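Nomadia Supply > Schools > Art Room > Display & Exhibit > Golico Fold-Out Art Show Panels

Golico Fold-Out Art Show Panels, set of 4

Free-standing panels for student art shows, poster contests, hallway exhibits, open house. Fold flat, roll on a cart, go back in the closet. Made by Overgaard, sold by us. In stock, both colors.

$400 the set. School purchase orders OK.

If you run the spring art show you already know the problem. No wall space, tape not allowed on the painted block, and the gym only free from after lunch until pickup. These go up fast. Two adults, or one adult and a couple of decent eighth graders. No tools for the panels themselves. The feet swing out and lock, the panels hook together edge to edge, done.

Each panel is gray or oatmeal loop fabric over a rigid core, both sides usable. Takes hook dots, T-pins, straight pins, Clestico clips on the top rail. Does NOT take staples well. They go in fine, they come out ugly. Please don't.

How much fits

A set holds 28 pieces of standard drawing paper per side if you hang them in straight rows with a label under each. You can squeeze in more if you overlap or skip labels. Matted work takes up a lot more room, so lay one row out on the floor first before you promise every class a spot.

We have a middle school that puts up around 300 pieces every May with borrowed sets from the rest of the district. Long zigzag down the cafeteria, one grade per bend. Looked great. They do labels the week before and sort work into folders by panel, which I would copy if I were you.

Heavier stuff — canvas boards, shallow relief, small framed work — goes on the top rail with cord. Not on the fabric. Clay, no.

What's in the box

- four fabric panels, hinged in pairs
- feet, already attached
- top rails
- connector hooks plus a couple of spares
- canvas strap for each pair
- one sheet of instructions, which is mostly drawings

Not included: pins, hook dots, Clestico clips, label holders, cart. All on the Display & Exhibit page. The cart is worth it if your storage is on a different floor.

Setting up

Stand the first pair up in a shallow V. Swing feet out until you hear the click. If it doesn't click it isn't locked, push with your shoe. Then hook the next pair on at the top first, bottom second. Other way around and the bottom hook binds.

Keep the V. A totally straight run is wobbly, especially near doors, and kids lean. Zigzag or a square U is best. If you need a straight run against a wall, get the wall brackets (sold seperately).

Leave room for a stroller or wheelchair to turn at each end. Fire marshals also like to see the exits, so check with the office on where the run can go before you start hanging.

Cleaning and storage

Lint roller for the fabric. Damp cloth and a drop of dish soap for marks, blot, don't scrub. Rails wipe down with anything. Let panels dry before folding or you get a line.

Store flat or standing on the long edge. Not on the corners, corners are what goes first. Put the strap on even if it is only going down the hall.

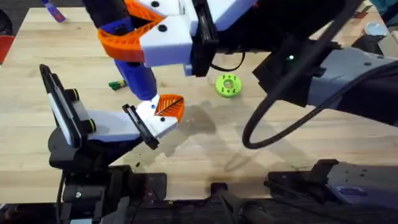 Using them for contests

A lot of these get bought the year a school has a kid place in a state or national contest and everyone suddenly wants an assembly and a display by the end of the month. Some notes from schools who have done it.

Put the winning piece on a panel by itself, at eye level for students and not for the superintendent. Put the rest of the entries up too. Families of every kid who entered will come look, and they want to find theirs.

If the original went off to the judges, get a good color copy made before you mail it. Every year someone calls us asking how to enlarge a phone picture of a drawing. It can be done, it won't look great.

For public voting, hang a numbered card beside each entry, leave names off, and put the names up after. The clear Clestico pockets fit a half index card. Ballot box sold on the same page.

On a stage: fine, but lay a mat down first. The feet slide on waxed wood and we would rather you didn't find out during the principal's speech. Rubber foot caps are on the parts list and cheap.

Two sets or one?

Small elementary, one grade at a time — one set. Whole-school show, two at least. Sets bought in different years hook together, Overgaard has not changed the hook. The oatmeal has gotten a little lighter over time, so if you are matching older panels order a swatch first. Gray has stayed the same.

Buying for more than one school? Ask for the district quote. Second and later sets drop to $300 each when they are on the same PO and ship to the same dock. Different docks, different price, call us.

Shipping

Ships on a pallet, curbside. The driver will not bring it inside, that's your crew. Tell us if the building has no dock and we'll book a liftgate. Summer deliveries: give us a phone number that somebody answers in July. Main office lines go to voicemail and the pallet goes back to the terminal, and then there's a redelivery fee that nobody wants to pay.

Check the box before you sign. Crushed corner, write it on the slip, take a picture, email it over. We replace single panels, you don't need to return the whole set.

Returns and parts

Unused sets can come back, you pay the freight. Used sets, no, but feet, hooks, rails and straps are all sold as parts and will be for a good while. If a hinge lets go call before trying to fix it, the pin comes out from the bottom only and people keep hitting it from the top.

Fabric swatches are free. Allow a week or so, we mail them in batchs.

Nomadia Supply | Contact the school desk | Shipping & returns | Copyright Nomadia Supply, all rights reserved | Back to top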